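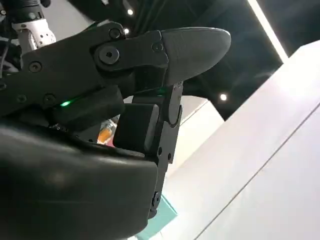 Brimden Storage - Frequently Asked Questions

Updated November 2020

What sizes do you have?
Small, medium and large. Small is a closet, more or less. Large takes a one bedroom apartment if you stack well. Not sure? Go one up.

How much is a small unit?
$20 a week, paid monthly. First month up front.

Is there a deposit?
Yes, $200. Back to you when the unit is empty and swept. Usually takes a week or so to hit your account.

When can I get in?
6 am to 10 pm, every day. Gate code is yours, please dont share it. Office hours are shorter - see the sign on the door.

Where is the office?
Unit 402, Plison building, ground floor. NOT the Umali Road gate, thats trucks only. GPS will try to send you there anyway.

Can I bring my own lock?
Yes. Disc locks only, no padlocks. We sell them at the desk if you forget.

What can't I store?
Food, live plants, fuel, paint, fireworks, tires. Anything that leaks or smells. Ask first if in doubt.

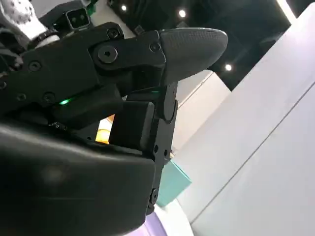 Can I sleep or work in my unit?
No and no. Dropping in to sort boxes is fine, all day if you want. No power outlets inside though.

Do I need insurance?
Yes. Your renters policy may cover it, bring a copy. Otherwise we can add you to ours, form is at the desk.

What if I pay late?
Five days grace. After that a late fee and your gate code stops working untill you're caught up. Call us before it gets there, we can normally work something out.

How do I move out?
Ten days notice, in writing. Email is fine. Take your lock off - if it's still on, we have to keep charging you.

Are you the same company as Skosarine Moving?
No. They rent out vans, we don't. Plenty of our customers use them but we can't book for you.

Mailing address?
Brimden Storage, PO Box 509. No packages to the box please, it's tiny.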